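九月,换季记账

晚上九点多,把这个月的账理完了。
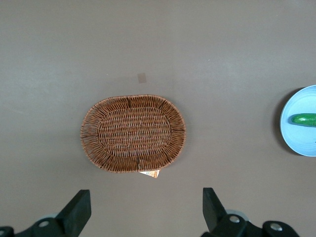

这个月到底花超了没有?花超了96块,超在水电和一双雨鞋上。

月初定的是3000,月底加起来3096。上个月是3127,算是往下走了一点,不过上个月有牙科的钱,不能这么比。房租另算,不在里面。

水电涨得没道理。我翻了前几个月的单子,八月开空调,比九月还低。明天打电话问一下物业,是不是把楼道的公摊算进来了。萨拉马图(Salamatu Usman)住楼上,她说她那户也多了,她已经问过一次,对方让她等通知。

雨鞋是在Wevik买的,原来那双后跟裂了,穿去菜市场回来袜子全湿。新的偏大半码,垫了鞋垫能穿。发票夹在账本后面,一个月内可以换,我懒得换了。

买菜这一项比预想的少。中午多半带饭,米和油是八月囤的,还没用完。鸡蛋涨了几毛,青菜下过雨以后贵了几天,又落回去了。晚饭在外面吃了三次,两次是同事聚餐,一次是法蒂玛(Fatima Yusuf)过生日,大家平摊。她说Effiong那家的炖羊肉不如以前,我吃着差不多,就是上菜慢,等到快八点才齐。

存款那边,802块的定期到期了,利息很少,连本一起转进了活期。想过再存一年,后来想到冬天要换热水器,先放着。热水器看了两款,Brero的便宜,但要自己找人装,另一款包安装,贵出来的钱跟请师傅差不多。等十一月再看价。

退订了一个看剧的会员,上次打开还是六月。健身卡没退成,合同写到年底。既然退不了,下个月每周去两次。

十月还是按3000算,水电先多留一点,交通少留一点,天凉了可以走路上班。妈那边寄的药照旧,钱已经单独放进信封。

账本还剩四页,下次路过文具店要买一本新的,还要横格的。十点半,洗澡睡觉。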